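In Praise of Things That Show How They're Put Together
6 May 2019

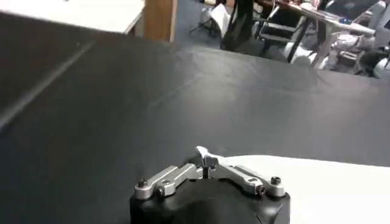

I have been turning over, for most of the winter and now well into spring, the question of why I'm so fond of my mother's old hand mixer and so cool toward the one I bought to replace it. The old one is ugly, I'll grant you that. It's the color of canned peas and it weighs as much as a small dog. But I can look at it and see where it comes apart, and I find that a great comfort in a kitchen appliance. You get a little of both kinds of making in the photograph: a smooth black body, softly rounded, with only a faint seam running down it, and then those two bright metal arms with their rounded ends and their edges catching the light. My eye goes to the arms every time. They look like parts, and I like a part that looks like one.

My complaint, if you'll sit with me while I make it, is that the things we bring into our houses have gotten shy about this. Screws have gone under rubber feet, or behind stickers, or away altogether. When my Barbu kettle quit in January I spent a whole evening at the kitchen table with it upside down on a dish towel, hunting for the way in. I ran my thumbnail along the base the way you'd look for the end of the tape on a roll. There were 2 screws, I found at last, both hidden under a disc of felt I had taken for decoration, and both with heads that fit no screwdriver I own, and I own a good many.

Now, I know what the people who sell kettles would say, and some of it is fair. A smooth thing wipes clean. A sealed thing keeps the water out of the works, and keeps curious children out of there too. Most customers never want to open a kettle and wouldn't thank you for the invitation. I've heard all that from my own family over Sunday dinner, and I still don't think it settles the matter. A door can have a lock on it and still look like a door.

When I was growing up in Nakent there was a repair counter at the back of the Gerkell hardware store, and you'd carry in your iron or your radio and stand there while it was opened up in front of you. I loved this more than the movies. You saw the cord go in and where it went next, and you went home knowing your own iron a little better. The repair cost something, of course, but the looking was free, and I believe it made us gentler with what we had. I have never been gentle with a thing I couldn't understand. I bang on it, same as everybody.

The counter is long gone. The nearest place I know of now is over in Wurkden, a 6-mile drive on a road I don't care for after dark, and when I took the kettle there they told me kindly that it would cost more to fix than to replace. Maybe so. I had them fix it anyway, and I'd do it again, though I did gulp at the counter.

What I'd ask for is modest. Let the screws be where a person can find them, and let them take an ordinary screwdriver. Put a drawing in the box, even a poor one. And if two pieces meet, let us see them meet, without sanding and painting and smoothing until the whole business looks as if it had been poured out of a pitcher. I don't believe it would be any less handsome. My mother's mixer has four big slotted screws in its side, and I have polished them.

I used it this morning for a pound cake, and it roared the way it always does, and the dog went and stood in the hall until I was done.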